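Final Report: Catching Bad Recordings Before They Reach Training

Ruwan Dissanayake, Capucine Lefèvre, Ashton Kerslake
Project advisor: Ewurabena Arthur

1. What we set out to do

Our project is a piece of software called Priltanell. It reads recordings made with a pair of hand-held grippers, works out where each step of the task starts and ends, and flags the ones that look wrong. A flagged recording goes to a person. Everything else goes straight to the training set for the two-arm policy.

Before this, Thierry Vasseur, who runs the lab, checked every recording by eye. He was good at it, but it ate whole evenings, and we thought a lot of what he was doing could be written down as rules plus one small model. It was a really fun problem to get (we fought a bit over who would do the model part).

The task we picked was putting a pair of sneakers on a small two-tier rack. It has two hands, soft things, stiff things and a goal that is easy to state, so it covers most of the headaches in one go.

2. Data

Each recording has three video streams, one from the head and one from each gripper, plus the finger opening of both grippers over time. The grippers are the lab's own felt-and-foam experiment series, and the pad edges do fray. Early on, our contact detector took loose threads for a thin object held between the fingers, so we now mask a narrow strip along the bottom of each pad before looking for contact.

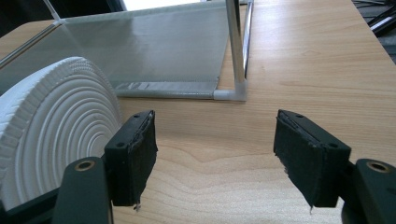 3. How the software works

3.1 Lining up the streams

The three cameras don't start at the same moment. We first matched them using file times, which drifted. Capucine replaced that with a match on motion: when a hand moves, the picture from its gripper camera shifts, and the head camera sees the same hand move. Sliding one signal over the other until they agree gives the offset. We run it once per gripper and throw an error if the two answers don't make sense together.

3.2 Finding the steps

A recording is cut into reach, grasp, lift, place and release. The finger opening does most of the work. When it drops and then holds steady, that's a grasp, and when it climbs again, that's a release. Reach and lift come from the motion signal.

The head view tells us which hand is going for which shoe. With both grippers low and pointing toward the heels, the nearest-object rule is usually enough to assign left to left and right to right.
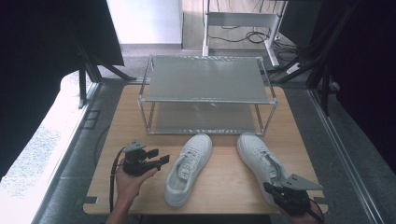
We had more trouble with the rack. Its rods are thin and silver, and the panels are gray and see-through, so the depth estimate kept sinking through to the table. Ashton tried tuning the depth filter for most of November and then dropped it. The version we kept fits a plain box to the rack's corners in the head view and takes the shelf heights from that box. It's less clever and it works much better!

3.3 Scoring

Each step gets a score from 0 to 99. Low scores come from a missing step, a step that is far too short, or gripper and head views that disagree. Anything with a step under 50 is flagged. We chose that cutoff by hand after reading through one batch with Thierry, and it can be changed in the settings file.

4. Results

We ran Priltanell on 2,878 steps and compared its cuts with hand-made ones from a smaller set of 40 recordings. Reach and release were the easy ones. Grasp was the hardest, mostly with laces. A loose lace can sit across the fingers and keep them from closing as far as expected, and then our "drops and holds steady" rule fires late or not at all. White leather against a bright, shiny background also gave the contact model very little to go on.

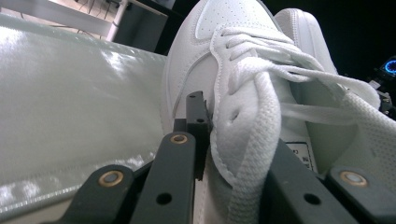 Figure 3. Gripper view at close range, with the fingers against the sneaker near the laces.

Adding the last few moments of gripper video to the grasp rule helped here. The model looks for the point where the shoe stops sliding in the view, and that point turned out to be steadier than the finger opening alone.

5. What we would change

The settings file is too long. Ewurabena pointed this out at our first review and she was right. We'd also like the review page to jump straight to the flagged step – right now it opens at the start and you have to scrub. And the box fit for the rack only knows this one rack shape, so a new piece of furniture means new code.

Ruwan is staying on to work on the review page next term, and the step-cutting code is in the lab repository with a short readme.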